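Divlow tracker – ticket opened February 15, 2021
Component: Espiritu grasp planner
Status: open, workaround in place

Okay, so I've been chasing this one since breakfast and I want to get it written down while I still remember what I tried.

Short version: in the Cluststead kitchen world, Espiritu keeps putting its top grasp candidates on the wrong end of long tools. The pipe wrench is the worst of them. I ask for a grasp on the handle and the best-scored pose comes back up by the jaws, with the wrist turned so far that the arm planner throws it out. Then it tries the next one, and the next one, and they're all within a finger width of the first.

Setup is the stock Eren arm model, nightly build, default planner config, wrist camera feeding the perception node. I ran the same start pose every time with the random seed pinned.

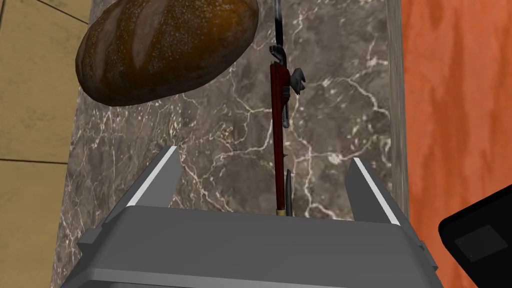
Wrist camera view, fingers on either side of the near end of the wrench handle.

First thing I blamed was the segmentation, because the counter in this world is dark marble with pale veins all over it and I figured the mask was bleeding. Nope! I dumped the mask and it hugged the wrench just fine, handle included. I swapped in a flat gray counter texture anyway and got the same bad grasps, so I put the marble back.

Next I went after the frames. I was pretty sure I'd find a stale transform between the wrist camera and the gripper (it's always a stale transform, right?). I logged both timestamps over 6 runs and they matched to the tick. Slightly annoyed, I went and got more coffee.

Then I finally looked at the scoring. The candidate sampler weights by surface point density, and a jaw head with teeth and a ridged nut gives you way more points than a slim handle. So the sampler gets almost all its candidates from the head, and the handle barely gets a vote. I turned on voxel downsampling before the sampler, leaf size 4 mm, and handle grasps started showing up in the list right away. With that on, three runs in a row gave me a handle pose the arm planner would accept.

I haven't checked whether the downsampling hurts on small stuff. My guess is it will – a coarse grid could eat thin parts completely – so please don't make it the default yet.
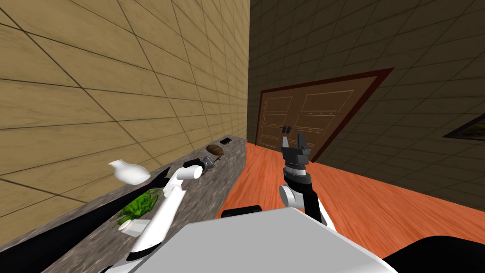

Do I need to rebuild the planner to change the leaf size?
The value is read from the config file at startup, so you only have to edit it and restart the Espiritu node. Changing it while the node is running does nothing, and you won't get a warning about it either.

Still to do on my side: rerun with the head camera cloud merged in, and try per-object density normalization in place of the voxel grid. I've attached the config diff and the candidate dumps from before and after. If the normalization works out I'd like to get it into the March release.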